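I've been meaning to write this thread since September, so put the kettle on, because it's a bit of a long one. It's all about teaching a child to cook when you yourself only learned at 30, from a Thai neighbour with endless patience and one very old wok.

The neighbour was Yaowalak Srithong, who lived across the landing from us in the flats on Limsakul Road. She heard our smoke alarm go off so often that she knocked one evening and asked, very kindly, whether I'd like to come over and chop some garlic.

I chopped it badly. She let me carry on chopping it badly for weeks, and I think that's the bit I've held on to most. She'd have the radio on, she'd be rinsing the rice, and every so often she'd lean across and move my thumb. Not a word about it, just moved it and went back to the rice.

Now my daughter is 7 and wants to do everything herself, and I find I'm dreadful at keeping my hands in my pockets! I hover. I take the spoon back. I say "careful" so many times that it's stopped meaning anything to either of us.
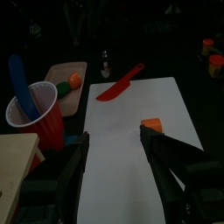 Red toy knife, white board. Everyone starts somewhere.

We began with soft things: bananas, cooked potatoes, a very ripe avocado that went everywhere. Then mushrooms, which I'd recommend to anybody, they're so forgiving and they make a lovely little squeak. Carrots are still mine for now, and she's made her feelings on that quite plain.

Corentin Bodin (some of you know him from the allotment posts) told me to stop picking "children's recipes" and let her help with whatever we were having anyway. So she's done the crumble topping, she's torn the basil, she's rolled 2 trays of meatballs in every size from marble to tennis ball. We ate the lot. The small ones were a bit crunchy.
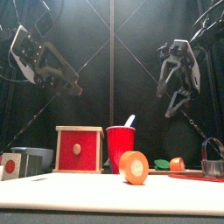 Timing is the thing I still can't teach, mostly as I'm not much good at it myself. Yaowalak could have three dishes on the go and they'd all land on the table together, and when I asked how, she said she listened to the pans. I've listened to mine for years and they mostly hiss at me. With two of us at the counter it gets harder again, one reaching in from the left and one from the right, like that pair of arms over the white table, both hanging there above the cup and the other bits. These days we take turns, and whoever isn't stirring reads out the next line of the recipe in a silly voice.

For anyone who asked about the flapjacks: 205 degrees is too hot in our oven, whatever I said last time. Sorry to those of you who followed me into that one. Turn it down, keep an eye on the edges and let them cool in the tin, even if there's somebody small standing next to you asking if it's time yet.

I'll put the meatball recipe up tomorrow evening once I've found the bit of paper. It has sauce on it, but I can still read most of the quantities.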